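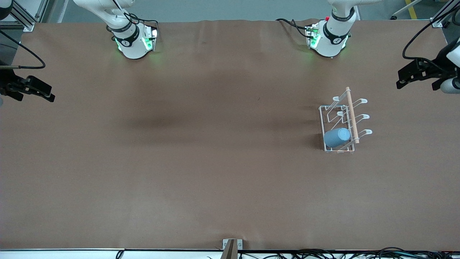

Brown paper on the long table, green lights on.

Helmet foam and when to stop trusting it

28 August 2026

I replaced my downhill helmet this month after 69 days of riding on it, spread over three seasons. I log ride days in a spreadsheet, so the number is exact. The shell had no cracks and the straps were sound. What put me off was the liner.

The liner in most full-face mountain bike helmets is expanded polystyrene. It works by crushing. A hard enough blow collapses the cells, and they stay collapsed, so the same patch has less to give the second time. The difficulty for the owner is that crushed foam sits behind a shell that springs back into shape and looks fine.

Mine is a Sirka, size medium, weighed at 607 g with the visor and cheek pads off. In February I went over the bars on the lower half of the Rimcombe track and landed on my left shoulder and the side of the helmet. I had no headache and no dizziness and I rode the rest of the day. I should have retired the helmet that evening. I checked the outside, found one scuff, and carried on using it until the end of July.

When I finally pulled the comfort pads out, there was a shallow dip above the left ear that I could feel with a thumb but could hardly see. The matching spot on the right side was flat. A steel rule laid across both showed a gap on the left only.
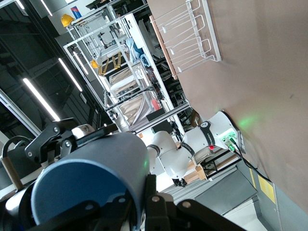
How I check now

Pads out, good light, once a month and after any fall. I run a thumb over the whole liner and compare left with right. Then I press the shell gently at the sides and listen for creaking. Hairline cracks tend to start at the vent edges, so those get a slower look. The chin bar bolts on mine loosen over rough ground and are checked at the same time.

None of this proves a helmet is good. It can only find a bad one, and a clear hit to the head means a new helmet whatever the thumb says.

Cost

The replacement is a Paredes, bought in last year's colour from the shop in Marnotthorpe for 100 pounds less than the list price. It is slightly heavier than the Sirka and the buckle is fiddly with gloves on. The fit at the back of the head is better and it does not shift when I look down a steep roll-in.

I have written the purchase date on a bit of tape inside the liner, under the crown pad, and added a column to the spreadsheet for knocks. The old one has had its straps cut off and gone in the bin. The visor is still in the garage as it fits my spare, and I need two more of the plastic screws if anyone has a source for them.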